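Handling and Automation, Unit 4
Notes to go with the open day visit, 14 May 2025

These notes are for everyone who came along to the Kilov open day, and for those of you who couldn't make it and will need to borrow somebody's jottings. I've written them up while it's all still fresh, so please forgive me if they wander a bit. The marked work at the end counts towards your portfolio and is due in the first week of July.

First of all, thank you for being such good company. Our hosts at Kilov told me they had never been asked so many questions about cables before, and I took that as a compliment to the whole group! There were 31 of us in the end, which made the smaller demonstration room rather snug, and I know that those at the back had to take turns at the front.

We began with the talk in the foyer, where we heard how Kilov came to work with Vatudmont on handling jobs for small shops and packing rooms. The point I'd like you to hold on to is the one about variety. A bottling line may see 1,000 bottles in a row that are all the same height and the same width, and a machine for that job can be quite simple and quite blind. A shop shelf is another matter. The tall bottle stands next to the squat one, the cap may be metal or plastic, and the label may be shiny enough to confuse a camera. Clear glass is harder still, as you can see straight through it to whatever stands behind (and so can the robot).

From there we moved on to the two-armed bench, which I think was most people's favourite part of the morning. If you remember only one thing from the visit, let it be how much thought goes into the moment before the gripper touches anything at all.

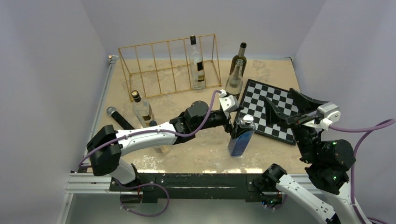

We talked a good deal on the coach about why you would want two arms when one seems to manage perfectly well. There are a few answers to this and they overlap. One arm can steady a thing while the other works on it, as you do yourself when you unscrew a lid. Two arms can also share out a table between them, so that neither has to stretch too far. The price you pay is that each must know where the other is – always, and not just when they happen to be close. Look up "shared workspace" in the course reader, where there is a decent section on it.

Somebody asked about grip force, and I promised to put the answer in writing. Too little and the bottle slips, too much and you may crack it or simply push it over. A gripper with two fingers needs to meet the bottle squarely, and it does better on flat sides than on a curve if the fingers themselves are flat. Height matters as well. Take hold of a tall bottle too near the top and it swings; take hold too low and it wants to tip.

After the break we split into two groups for the Nambiar software session and the Konik safety talk. If you missed one of them, the slides for both are in the shared folder. Slide 11 of the safety set has the stopping distances, and you will want those for question two.

For your portfolio, please write up the following in your own words.

1. Choose three household objects of different shapes and say where you would grip each one, and why.
2. Explain how you would keep two arms from meeting in the middle of a table. A sketch is very welcome.
3. Describe one thing from the visit that surprised you. This is worth 20 marks, so do give it a proper paragraph or two.

Bring your visitor badges back to me if you still have them, please, as Kilov would like them returned.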